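Kallico Club Kit: Arm, Gripper and Wrist Camera for Student Teams

Home > Classroom > Arms > Club Kit

Item no. 2711
Availability: In stock, ships in 3 business days
Sold to schools, clubs and the occasional very determined parent

The Club Kit is the arm we sell to people who meet on Friday afternoons and have to put everything back in a closet afterward. It bolts to a table or a rolling cart, plugs into a regular wall outlet, and comes with a two-finger gripper and a small camera that rides at the wrist. It will not do your homework. It may become your homework.

We built it for beginners who are tired of picking up foam blocks. Foam blocks are light, square and forgiving, and after a month of them a team will believe it is much better at this than it is. The fingers on this kit are wide black plates with angled tabs at the ends, made for grabbing things that roll, swivel or generally resent being grabbed.

Which brings us to luggage. The Kultmont student meet has a Baggage Round, where an arm has to take hold of a suitcase by a part the judges pick. Handles are for the junior bracket. Everyone else gets wheels. The Kultmont club, coached by Hélène Wong, has been practicing with the Club Kit since April, and the wrist camera gives the driver this view of the job: 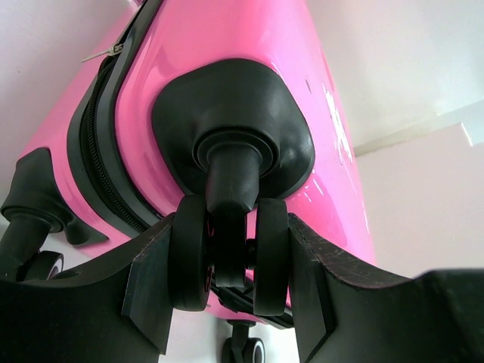 Wrist camera view: angled finger tabs on a pair of spinner wheels, pink hard-shell case.

Spinner wheels are a rotten thing to hold. They turn, the stem they hang from turns too, and the driver usually wants neither. Closing from both sides at once helps. So does closing slowly, a setting every team finds in the menu the week after it would have been useful.

What's in the box

Arm with table clamp and cart bracket
Two-finger gripper, fingers fitted
Wrist camera and cable
Controller, power supply, stop button on a long cord
Printed workbook, 114 pages, spiral bound so it lies flat
Hex keys (a spare set is included, and you will lose that one too)

Software

The kit runs on Fang, our free control program. Students can drive the arm by hand, record a move and play it back, or write their own code once playing it back stops being fun. Camera recordings save to the laptop in plain folders. Please name them. "test final 4" is not a name.

The Lunisico lesson pack is sold separately and covers a full semester, including the Baggage Round rules as they stood on May 1, 2026.

From a customer

"We lost two meetings to the cart rolling away from the suitcase, and one to the suitcase rolling away from the cart. Now we lock the cart. The arm was fine the whole time, and the kids would like that on the record." Walter Cáceres, after-school robotics

Good to know

The fingers will pick up scratches. It doesn't affect the grip, and we don't replace them for looks.
Keep the stop button with an adult or with the student who acts most like one.
Replacement finger sets come in pairs. We have been asked for singles and the answer is still pairs.

Add to quote | Download the workbook sample | Ask about club pricing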